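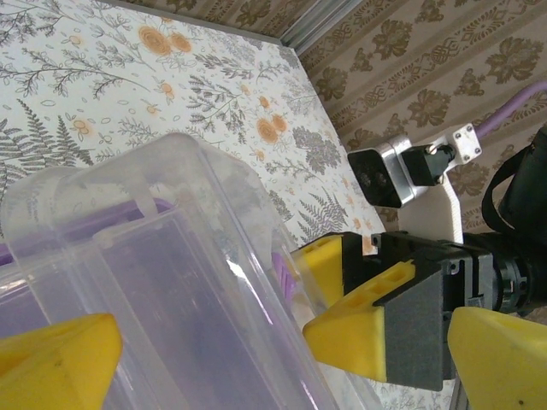 24 June 2021

Second day with the Moseo kit and I have opinions! Writing them down before I forget, and so Chenxi has something to read when she takes over the trial next week.

Unboxing and mounting took most of yesterday morning. The arms went on fine (the bolt pattern matches our rail, thank you Wenjie for measuring it twice) but the quick-start sheet has the two power leads swapped in the drawing. I've marked ours up in red pen. Somebody should tell Esar, they're the ones selling it to us and they probably don't know.

Today was all storage boxes. I picked the clear plastic one with the lid because it's the thing our old setup hated most: shiny, see-through, sloped sides, lots of glare. The yellow fingertips are the part I like best so far. They're a bit grabby, and when I closed one by hand on the box edge I could feel it give before it slipped. I want to try the harder pads too, but they weren't in the carton. Emailed to ask.

Ran 16 lifts with both arms, lid on, box empty. 13 good. Of the other three, two were the left arm arriving early and shoving the box over before the right one had closed, and one I'm going to call my fault because I had the start pose wrong. The early arrival bugs me. It's in the default two-arm routine, so anybody buying this will run into it on day one. Putting a wait step in by hand fixed it, and I saved that as "box wait" in the shared folder. Please use that one and leave the original alone so we can show Esar.

Lid opening: no luck yet. The tip wants to ride up over the latch tab and then it's just pushing on the lid. Jingyi thinks we should come in lower and from the corner. I think the box needs to be held harder on the other side. We'll try both tomorrow, hers first (she won the coin toss).

Wrist view: pretty good, better than I expected for the price. Reflections off the box sides still blow out to white, and turning the exposure down helps with that but then the dark gripper parts turn to mush. I left it at the factory setting for now. Shufen asked about the delay on the feed and I haven't measured it, sorry, still on my list.

Software kicked me out once, right after lunch. Log is 143 lines of the same message about a lost connection. Reseated the cable at the right wrist and it hasn't come back, so I'm watching that one.

Against the Zonotham demo we had in spring: this is quicker to set up, and the manual is much worse. I'd still keep it over the other one if I had to choose today, but I don't have to, the trial runs into July.

To do:
- low corner approach on the latch (Jingyi)
- feed delay for Shufen
- ask Esar about harder pads, price for a spare set
- same 16 lifts again with weight in the box
- Yaqin wants the second charger back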